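Bin-Picking Cell, Pre-Run Inspection Checklist with Comments
Zindeck grasp-selection study, second block
Inspected by: Darcy Bergeron
Countersigned by: Noémie Beaulieu
Month: November

Status codes: P = pass, C = pass with comment, F = fail, N = not applicable to this block.

Section 1. Stop circuits and access

1.1 Emergency stop on handheld controller latches and drops arm power: P
1.2 Emergency stop at operator desk latches and drops arm power: P
1.3 Arm does not resume on release of either stop without a deliberate reset: P
1.4 Enabling switch tested in all three positions: P
1.5 Floor marking intact on all approach sides: C
Comment: Marking worn on the side nearest the door. Still legible. Replace before the next block.
1.6 Warning light visible from the doorway: P

Section 2. Arm and mounting

2.1 Base bolts at witness marks: P
2.2 No play at wrist with power off and brakes on: P
2.3 Joint housings free of cracks and fluid: C
Comment (D.B.): Cosmetic scuffs only. Not logged individually.
2.4 Speed limit in manual mode confirmed: P
2.5 Payload setting matches gripper plus heaviest block: F, then P
Comment (D.B.): Payload was still set for the Marchand gripper used in the first block. Corrected and collision threshold rechecked. Trials recorded under the old value have to be excluded from the force comparison. Florence Paquette has the list.

Section 3. Cables and hoses

3.1 Cables secured along the arm, no pinch at full wrist rotation: C
Comment (D.B.): Slack at the wrist is needed for the rotated grasps. Run the wrist to both ends of its travel at manual speed and watch the loop against the bin wall. No contact in this check. Repeat if the bin is moved.
3.2 Connectors seated at wrist: P
3.3 Gripper air supply holds pressure for 4 minutes with valve closed: P
3.4 Controller cable clear of walking route: P
3.5 Jackets free of cuts and flattening: P

Section 4. Gripper

4.1 Fingers parallel when closed: P
4.2 Finger screws tight: P
4.3 Finger tips free of burrs: C
Comment (N.B.): One tip dressed with a fine file. Finger length remeasured and tool offset left unchanged.
4.4 Gripper opens on loss of control signal: N
Comment (N.B.): Unit holds position on loss of signal by design. A held block must be treated as a drop hazard when the controller is restarted.

Section 5. Bin and parts

5.1 Bin restrained against sliding: P
5.2 Clamps clear of the planned arm path: C
Comment (D.B.): Clamp positions are entered in the collision model by hand. The planner will not know if one is shifted. Whoever moves a clamp updates the model and initials the cell log.
5.3 Bin floor clean enough for segmentation: C
Comment (D.B.): Wear on the floor is acceptable. Florence Paquette compared the masks against those from a new bin and saw no added false detections.
5.4 Blocks free of chips and loose paint: P
5.5 Sheet stock and hand tools outside the arm's reach: C
Comment (N.B.): Stock next to the bin is below the lowest planned elbow height, but the item says outside reach. Either reword the item or move the stock. I would move the stock. 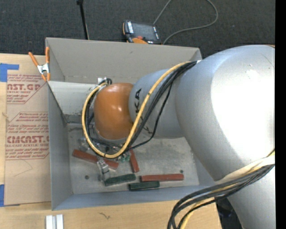
Section 6. Method controls

These items do not concern safety. They stay on this form so that one person checks the cell and the protocol in the same visit.

6.1 Random seed for block placement recorded before each run: P
6.2 Grasp selector version locked for the block: P
6.3 Target order hidden from the operator resetting the bin: C
Comment (Colleen Penner): Order was visible on the desk monitor during the first 40 trials. The window is now minimized and the affected trials are flagged. I would keep them in the main analysis and report the result both ways.
6.4 Failure categories agreed before scoring: P
Comment (C.P.): Missed, slipped, wall contact, wrong target. A grasp that moves a neighboring block but lifts the target counts as a success, with the disturbance noted separately.
6.5 Trial count on track: P
Comment (C.P.): Planned total is 300. Aborted trials are repeated with the same seed and do not add to the total.
6.6 Wall contact handled consistently: C
Comment (Algirdas Paulauskas): The wall-aware selector chooses fewer grasps near the near wall, so its lower contact rate partly reflects the targets it declines. Report declined targets beside the contact rate. Without that column the comparison with the baseline is not fair.

Section 7. Open actions

7.1 Replace floor marking at door side. Owner: Bergeron.
7.2 Move sheet stock off the table. Owner: Beaulieu.
7.3 Issue list of trials with wrong payload value. Owner: Paquette.
7.4 Add declined-target column to results table. Owner: Penner.
7.5 Add payload check to the tool-change sheet. Owner: Bergeron.

Cell released for automatic mode at 70 percent of programmed speed until 7.2 is closed. Full speed requires a new signature under Section 2.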